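Flarow Open Build Weekend: Frequently Asked Questions

Applies to the next event only. Answers for previous years have been removed where the rules have changed.

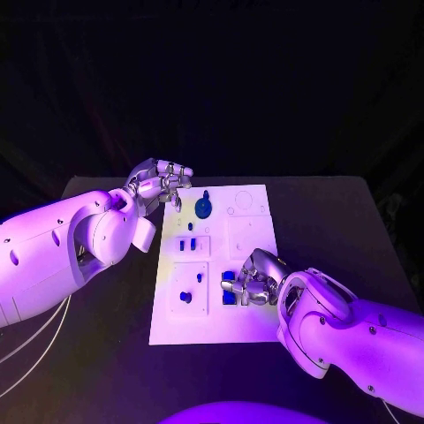 When does check-in open?
Check-in opens on Saturday at 08:00 and closes at 10:30. Teams with at least one member checked in by 10:30 keep their table. Tables that have not been claimed by then go to the waiting list. Opening remarks are at 11:00 and coding may begin as soon as they finish.

Who can take part?
Anyone aged 18 or over on the day of check-in. You do not need to be a student, and you do not need to work in software. Bring photo identification. A photograph of your identification on a phone is not accepted.

How large can a team be?
One to four people. Teams of five are asked to split before registration closes. A person may belong to one team only. If a member drops out during the event, the team may carry on with those who remain but may not recruit a replacement after 18:00.

I have no team. Can I still register?
Yes. Tick "no team" on the form. A matching session is held straight after the opening remarks. It is run by Gobnait Doherty, who also holds the list of registered skills. If you would like your entry on that list corrected, tell her before the session starts.

Can we start work before the event?
You may plan, draw diagrams and read documentation. You may not write code that will form part of the submission. Public libraries and frameworks are allowed, as are templates that any other team could download. Your repository must be new, and its first commit must be dated after the opening remarks.

Which repository host should we use?
Any host that gives the judges read access without a paid account. Submissions are entered through Nimri, which needs the repository address and the hash of the final commit. Branch names are ignored. If the hash does not resolve, the entry is not judged.

What is the submission limit?
The upload to Nimri must be under 900 MB, including the video. The video may be no longer than 3 minutes. Judges stop watching at that point, so put the working part first. Model weights and large data files should be fetched by a script and left out of the upload.

How do we get on the network?
Wired ports are the better choice. Each table has one, and you will need your own adaptor if your laptop lacks a socket. Wireless access uses a code printed on your badge. Outbound SSH is open on port 22. If you run a local service that other teams need to reach, use port 1588 -- it is the only inbound port open between tables.

Is peer-to-peer traffic allowed?
No. Package mirrors for the common languages are held locally on the Lesska server. The address is on the badge, under the wireless code.

What hardware is provided?
Power, one wired port and one external monitor per table. Monitors have HDMI and DisplayPort inputs. Laptops are not lent out. Soldering is permitted only at the marked bench near the loading door, and irons must be switched off when you leave it.

Can we sleep on site?
Yes, in the quiet room on the first floor. Bring a mat and a sleeping bag. The room is dark from 23:00 to 07:00 and calls must be taken elsewhere. Doors to the street lock at midnight; your badge will still open the side entrance.

How is judging done?
Each entry is seen by two judges, who score separately. A gap of more than 14 points between them sends the entry to a third judge, and the two closest scores are used. Abla Chidiac is head judge and her decision on ties is final. Score sheets are sent to teams the following week.

Who owns what we make?
You do. Entries for the Asport prize must carry an open licence at the time of submission. This does not apply to other prizes, and a licence added afterwards does not make an entry eligible.

How do I cancel?
Use the link in your registration email. Replying to the email does not work, as the address is not read.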